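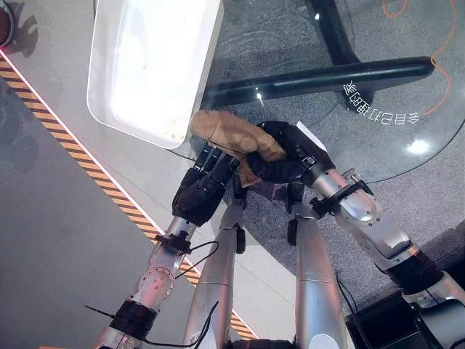 Two hands on a soft brown item

How to Do a Full Stock Count in a Small Storeroom

A full count means every item on the shelves gets checked against the list. At Wadeck we do ours in December, after the last orders have gone out. These steps work for any storeroom that two people can get through in a couple of days.

What you need

A printed stock list, sorted by shelf and not by item name
Clipboards and pens in two colors
Removable dot stickers
A spare sheet for problems

Step 1. Stop the movement
Pick a cutoff time and stick to it. We use 4 p.m. Anything that arrives later stays by the door with a note on it and gets booked in when the count is over. Orders that were picked but not shipped still count as stock.

Step 2. Count in pairs
One person counts and says the number out loud. The other writes it down. The writer should not read out the number on the list first. Rocío Iturra set up our sheets with the expected quantity folded under, and we have kept doing it that way. Put a dot on each shelf when it is done.

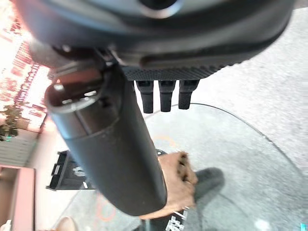 Step 3. Write down what you find, using plain words. If an item has lost its label, give its color, shape and length, and leave the product name blank until someone can match it. For a long dark gray tube like the one in the picture, "tube, dark gray" is a start, but measure it too. Put the length and the width across the end on the problem sheet. Similar tubes in different sizes get mixed up more than anything else we stock.

Step 4. Compare with the list
Unfold the sheets and mark every line that doesn't match in the second color. Our last list had 3000 units on it and the first pass found 2996. Don't change the list yet. Recount the marked lines with the pairs swapped.

Step 5. Look in the usual places
Check behind and under the shelf, then the returns bin – and then the packing bench. Noémie Royer found 2 of our missing units under bin 443, which had been moved for cleaning. The other 2 were on an Orellana order that was never closed.

Step 6. Update and sign
Enter the changes one shelf at a time. Both people sign each sheet. Keep the paper copies until the next full count.

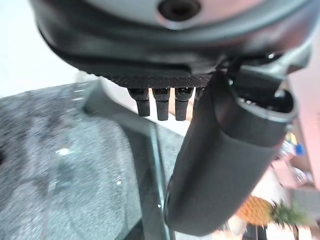
Curved dark gray housing with a light silver-gray plate and a round hole

If you use parts with curved housings, list the color of the shell and of any plate separately. Shelf dots come off more easily if you pull them within a week.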